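골판지 회수 공정 자동화, 예산서는 어디서부터 쓰나
Hellham 물류센터 설비계획 담당 오르넬라 가티 인터뷰

Hellham 물류센터의 설비계획을 맡고 있는 오르넬라 가티는 지난 10월 빈 상자 처리 공정의 자동화 예산안을 제출했다. 대상은 입고 검수 뒤에 남는 골판지 상자를 펼치고, 접고, 쌓아 압축기로 보내는 구간이다. 현재는 전량 수작업이다. 예산안은 1차 심의에서 보류됐고, 수정본이 다음 분기 안건으로 올라가 있다.

가티는 보류 사유를 장비 가격에서 찾지 않는다. "첫 안에는 로봇 팔과 그리퍼, 비전 장치 견적만 제대로 들어가 있었습니다. 안전 펜스, 바닥 앵커, 전원 증설, 압축기와의 신호 연동은 '부대비용' 한 줄로 묶었고요. 심의에서 그 한 줄의 산출 근거를 물었는데 답을 못 했습니다."

수정본에서는 부대비용을 8개 항목으로 나눴다. 항목마다 견적 출처와 유효기간을 적고, 견적이 없는 항목은 금액란을 비운 채 '미확정'으로 표시했다. 추정치를 채워 넣으면 총액은 그럴듯해 보이지만 나중에 어느 숫자가 추정이었는지 추적하기 어렵다는 것이 가티의 설명이다.

공정 분석은 현장 운영의 코시모 만쿠소와 함께 진행했다. 두 사람은 목요일 오전조 작업을 관찰하면서 상자를 규격이 아닌 상태별로 분류했다. 테이프가 그대로 붙은 것, 날개가 찢어진 것, 옆면에 칼집이 들어간 것, 두 장이 겹쳐서 넘어오는 것 등이다. 관찰한 상자는 419개였고 분류는 7가지로 정리됐다.

"공급사에 처음 보낸 사양서에는 상자 치수와 무게만 있었습니다." 가티의 말이다. "펼친 골판지는 치수가 같아도 거동이 다릅니다. 접힘선이 살아 있으면 그 선을 따라 꺾이고, 가로로 칼이 지나간 상자는 들어 올릴 때 그 자리에서 처집니다. 사람은 손으로 잡으면서 바로 보정합니다. 엄지로 앞면을 누르고 나머지 손가락을 뒤로 감아서 양쪽 가장자리를 잡지요. 흡착 컵 하나로 가운데를 드는 방식과는 하중 경로가 다릅니다."

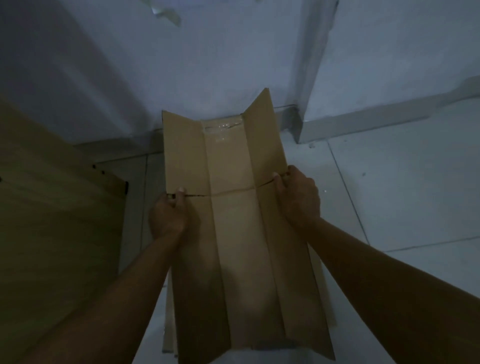
그리퍼 방식은 예산안에서 가장 오래 논의된 부분이다. 후보는 진공 흡착식, 양측 클램프식, 둘을 합친 복합식이었다. 진공 흡착식은 단가가 가장 낮았으나 구겨진 테이프 위에서 밀착이 불안정했고, 골판지 표면의 기공 때문에 유량을 키워야 했다. 유량이 커지면 공기압 설비 용량도 따라 올라간다. 가티는 "그리퍼에서 줄인 돈이 컴프레서에서 그대로 나갔다"고 했다.

클램프식은 가장자리 위치를 찾아야 하므로 비전 장치의 요구 수준이 높다. 갈색 골판지가 여러 장 겹쳐 있으면 경계의 명암 차이가 작고, 조명이 어두운 구역에서는 검출률이 더 떨어진다. 이에 따라 수정본에는 조명 보강이 별도 항목으로 들어갔다. 첫 안에는 없던 항목이다.

공급사 선정은 아직 끝나지 않았다. 시험 요청에 응한 곳은 Abeysekara와 Rirness 두 곳이다. Abeysekara는 자사 시험장에서 표준 상자로 시연하겠다고 했고, Rirness는 현장 상자를 받아 시험하는 조건을 수용했다. 가티는 두 회사에 같은 시료를 보내기로 하고 Abeysekara 측과 조건을 다시 협의 중이다.

"깨끗한 상자로 얻은 사이클 타임은 예산 근거로 쓰지 않습니다. 시료에는 7가지 상태가 모두 들어가야 하고, 비율도 관찰 결과를 따라야 합니다. 실패한 건은 실패로 세고, 사람이 개입한 시간도 사이클에 포함합니다."

투자 회수 계산에 대해서는 재무 쪽의 라파엘레 멜리스와 이견이 있었다. 멜리스는 감가상각 기간에 맞춰 5년을 기준으로 보자고 했고, 가티는 그리퍼 패드와 클램프 선단 같은 소모품의 교체 주기를 별도로 반영해야 한다고 주장했다. 결국 본체는 5년으로 잡되, 소모품은 운영비로 빼서 연 단위로 계상하기로 했다. 유지보수 계약은 1년 차와 2년 차 이후를 나눠 적었다. 보증 기간 중의 비용을 전 기간에 그대로 적용하면 뒤쪽 연도가 과소 계상되기 때문이다.

인건비 절감액을 어디까지 인정할지도 쟁점이었다. 코시모 만쿠소는 인원 감축을 전제로 한 계산에 반대했다. 상자를 접는 작업자는 같은 시간에 내부 완충재를 꺼내고 이물을 골라내는 일도 함께 한다. 로봇이 접기만 맡으면 나머지 일은 그대로 남는다. 수정본은 접기와 적재에 들어가는 시간만 절감 대상으로 인정했고, 그 결과 회수 기간은 첫 안보다 길어졌다.

"숫자가 나빠진 건 맞습니다." 가티는 말했다. "그래도 심의에서 설명할 수 있는 숫자입니다. 첫 안의 회수 기간은 저도 설명을 못 했으니까요."

설치 구역 문제도 남아 있다. 현재 작업 구역은 기둥 모서리가 돌출돼 있어 펜스를 직선으로 칠 수 없다. 시설 담당 데니스 냔다는 구역을 압축기 쪽으로 옮기는 안과 펜스를 꺾어서 설치하는 안을 검토하고 있다. 옮기는 경우 바닥 타일을 걷어내고 앵커 시공을 해야 하며, 꺾는 경우에는 팔의 동작 범위를 소프트웨어로 제한해야 한다. 두 안 모두 견적 요청이 나가 있고, 금액란은 아직 '미확정'이다.

Adanville 센터에서도 같은 공정의 자동화를 검토하고 있어 공동 구매 가능성을 물었다. 가티는 장비 본체에 한해서는 가능하다고 보았다. 다만 시험은 센터별로 따로 해야 한다는 입장이다. Adanville은 납품처가 달라 상자의 테이프 폭과 날개 구조가 다르고, 압축기 투입구 높이도 맞지 않는다. 그쪽 담당자인 스베바 만쿠소에게는 상태 분류표와 사양서 양식만 먼저 넘겼다.

수정본에서 새로 추가된 첨부 문서는 인수 시험 절차서다. 구매 계약의 잔금 지급 조건이 이 절차서에 연결돼 있으며, 시험에 쓸 상자는 당일 오전조에서 나온 것으로 한정했다. 공급사가 시료를 고를 수 없도록 한 조항에 대해서는 Rirness가 문구 수정을 요청해 온 상태다.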